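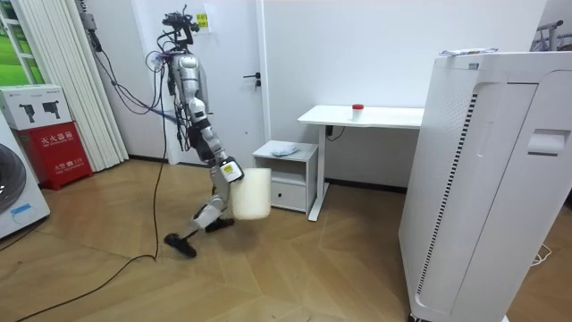
3 min read – 8 replies

Council wants to swap our weekly bin for fortnightly. Anyone buying this?

karnley_hill
Got the flyer in the letterbox yesterday. From February, Karnley goes to a fortnightly red lid collection, with a "kitchen caddy" for scraps and the green lid picked up every week instead. It says households will "barely notice the change". I have two kids in nappies. I will notice the change.

It also says the trial in Trullirach was a success, with 504 households taking part. No mention of how success was measured. Has anyone seen the full report?

huwm
It's on the council website, buried under waste and resources. Tonnage to landfill over the trial went from 2,919 to 2,787. That's what they're calling a success.

karnley_hill
So under five per cent. And which months were they comparing?

huwm
Doesn't say. There's a footnote about "seasonal adjustment" and that's your lot.

Bern_Dunleavy
I was in the Trullirach trial and it was fine. We're a house of three and the red bin was never full anyway. Once the food scraps are out of it there's not much left that smells. People carried on like this when they brought in the yellow lids too.

karnley_hill
Three adults?

Bern_Dunleavy
Yes, three adults. I take the point about nappies. You can apply for a larger bin if you've got kids under three, there's a form.

ayman_e
I applied for the larger bin two years ago for medical waste. Took eleven weeks, and they sent the wrong lid. I wouldn't count on the form.

My question is the caddy. The flyer says it's "supplied" but the FAQ says "available for purchase from participating retailers". Which one? I rang and the bloke I got didn't know.

yorath_a
First one's free, replacements are on you. Ours was a Boltari and the hinge went in a month. I use an old ice cream tub with a plate on it now and empty it every night. Works better than the caddy did.

The liners are the real cost. The compostable ones split if you leave them more than two days, so you end up going through twice as many as they tell you to. Newspaper does the job if you still get one.

Bern_Dunleavy
Never had one split on me, and I only change mine every third day. Are you putting hot stuff in?

yorath_a
No. Tea bags, peelings, the usual. Maybe you got a better batch.

gyubin_seo
I'm on the other side of this, sorry. Where I lived before, we had food waste weighed and charged by the kilo and everyone coped. A free green bin every week is pretty generous. My neighbour's red lid is full of grass clippings every single fortnight – that's what's filling the landfill, in my opinion.

huwm
I don't mind the idea. I mind being told it's about the environment when the contract is up for renewal and fewer truck runs is obviously cheaper. If it saves money, say how much and tell us whether the rates come down.

karnley_hill
They won't come down. Has anyone put in a submission yet? The flyer only gives a postal address, and the online form asks for a property number that isn't on my rates notice.

ayman_e
It's on the back page, bottom left, under the barcode. Took me ages to find it.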